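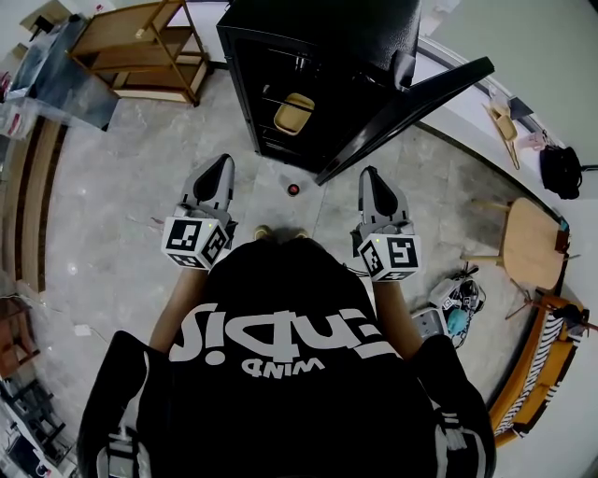 Do I need to know anything about robots to sign up for this?

Hands that work and a bit of patience will do. We train you on the first visit, takes 25 minutes, and after that you're on your own with one of us in the room.

CALL FOR PARTICIPANTS: handheld gripper comparison, Wulano test rooms
Posted 30/03/2022, open until all slots are gone

We're comparing 2 finger designs for our handheld grippers, one gripper in each hand. Old pointed fingers vs. the new wider ones. Same pads, same grip body, same marker cube on top. We need to know which set people get on with before the arms team (Emiko Hirose's group) orders parts. They want an answer soon. So do we.

What you'd be doing

Everyday household stuff. Opening cabinets, taking a box off a shelf and putting it back, picking small things up off the floor, closing drawers, moving shoes. You wear a head camera and hold the grippers. Each task gets repeated, first with one set of fingers, then the other. Small flat objects are the hard part, expect to drop some. Drops are fine, we log them. Please don't go slow just to look neat, we want your normal speed.

Sessions are two hours with a break in the middle. Most people do three sessions, you can do more if Chiyo has room on the sheet. We're looking for 183 sessions in total across both finger sets.

Who we want

- 18 or over
- fine with standing and bending for most of a session
- no wrist, elbow or shoulder trouble at the moment
- left handers VERY welcome, we're short
- glasses OK, the head strap goes over them
- any hand size, but tell us if you wear small gloves, the trigger reach is being looked at too

No robotics background needed. If you have one that's fine as well but you'll get the same training as everbody else.

What you get

$300 for the full set of three sessions, paid after the last one. If you have to stop early you get paid for the sessions you finished. Parking is free behind the building. Coffee, snacks, a couch.

What to wear

Sleeves that stay put. Long is OK if they're snug at the wrist, loose cuffs catch on the triggers. Shoes you can kneel in. Leave rings and big watches at home if you can, there's a locker if not.

About the recordings

The head camera sees your hands, your forearms and whatever is in front of you. No audio. Recordings are used for comparing the fingers and for controller work with our partner lab, Stelus. You sign a consent form before the first session and can ask for your recordings to be deleted up to the end of August. After that they're merged and we can't pull them out.

Also hiring, one spot

Session assistant, part time, mornings. Charging and swapping grippers, wiping pads, checking that the marker cubes are on tight, resetting the room between runs, naming files properly (this matters more than you'd think). Some lifting. You'd report to Renji Yagi, who runs the rooms. Experience with cameras or tracking is a plus, being on time is a bigger one. Send a short resume and two lines on why, no cover letter please.

How to apply

Email Chiyo Katayama at the Wulano front desk with "gripper sessions" or "assistant" in the subject line. Put in your name, which hand you write with, glove size if you know it, and wich mornings or afternoons you're free. She answers in batches so give it a couple days.

Questions on pay or consent go to Darcy McPhee, same desk.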